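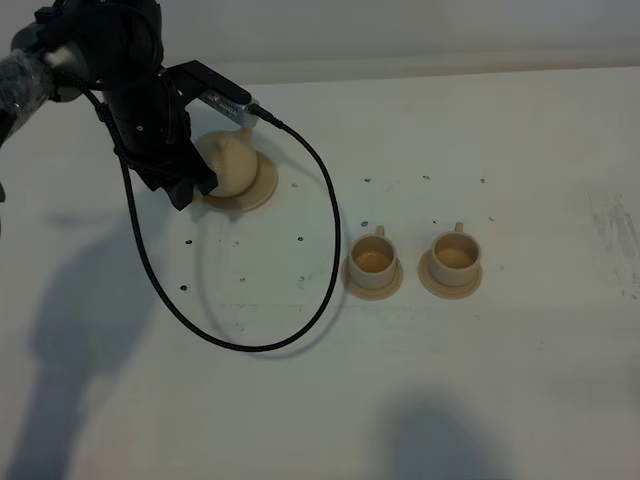

Urkavham Robotics, handout 4. Tea set task

Groups of 4, one arm per group. Bring your log sheet, and read the Gastent notes BEFORE you come in.

Start: teapot on its saucer, two cups to the right, each on a saucer. Check the cable loop is clear of the cups before you move anything.

1. Lower the gripper, close on the side of the pot. Slow!
2. Lift, hold, put back on the saucer.
3. Same again, 15 tries. Write down every one, misses aswell.

Lid is the tricky bit. Dont grip from above.

Marks: 11 for the log, 18 for the write-up. Ogola group swaps with Rotis at half time. Code due March 2, 2021.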